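The Adora Garden Kneeler, wide model

I've been selling kneelers out of my little shop in Jukcombe for a good while now, and the Adora is the one I keep for myself (the demo one by the till is mine, please don't walk off with it!). It's a kneeling pad on a folding steel frame, and when your knees have had enough you flip the whole thing over and it's a seat. Simple as that, and I love it.

The pad is thick, closed-cell foam with a wipe-down cover. I leave mine out in the rain more than I should and it hasn't gone soggy on me yet. The side rails are the real reason to buy it, though. You push down on them to get back up, and if you've ever been stuck in a flower bed holding on to a rose bush you'll know why I'm so keen on rails.

We've sold nearly 2,000 of them, mostly to people who came in for something else.

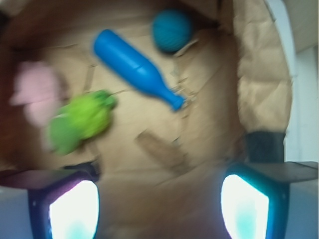 Page last changed: September 2023

What's new on this version: Munasinghe, who make the frames for us, have moved the locking catch to the outside of the leg. The old one pinched. Nusrat Barua wrote to me about it twice, very nicely, and she was right both times. If you have the older frame you can get the new catch on its own, part number 864, and it goes on with a regular screwdriver.

The tool pouch is sold separately. It hangs off either rail and holds a trowel, pruners, gloves and a ball of twine, or in my case mostly seed packets I've forgotten about. Green or gray. The green fades a bit, so go gray if that bugs you.

Is it heavy? A little heavier than the narrow one, yes. I carry it one-handed from the shed, but Darius Mihăilă at our Bullham store says he'd pick the narrow model for anyone with a long walk to their plot, and I'd listen to him.

Ordering: ask for item 752 (wide) and tell us if you want the pouch too. You can pick up at Jukcombe or Bullham, or we'll ship it. Replacement pads are back in stock in October.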